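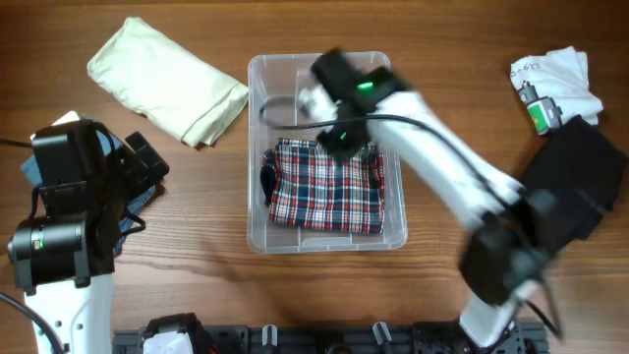 The plaid one goes in flat. Friday evening, wardrobe day.

1/ In May I always change my clothes from winter to summer. Last year I used cardboard boxes and the corners became soft in the cellar. This year I bought clear plastic bins from a small shop in Gullville, and I am quite pleased with them.

2/ My rule is three bins for the whole wardrobe. What does not fit must go to my cousin Shirin or to the charity shop. I am not always strict with this rule, I must admit.
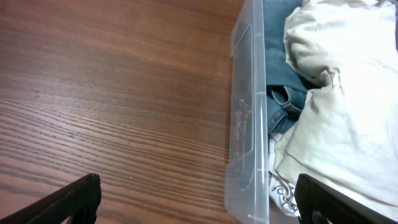
3/ Jeans are the difficult part for me. I used to roll them, as my mother taught me, but in a low bin the rolls push the lid up. Now I fold them once along the leg and put them against the side wall, and the soft things can take the space which is left. The blue pair is bunched beside the big cream one, so you see I do not fold as nicely as I write about it.

4/ A question for people with more experience: do you put something between the layers? Shirin Safavi uses thin paper. In Hailu, where I lived before, my neighbour used old pillowcases, and her wool was always fresh.

5/ I also write a small list and tape it under the lid. Only short words: "plaid", "jeans", "cream". Last autumn I looked for one cardigan for four days and it was in the first box I had opened.

6/ Tomorrow I do the scarves and the heavy socks. If somebody near Gullville needs a winter coat, size medium, dark green, please write to me before I take it to the charity shop.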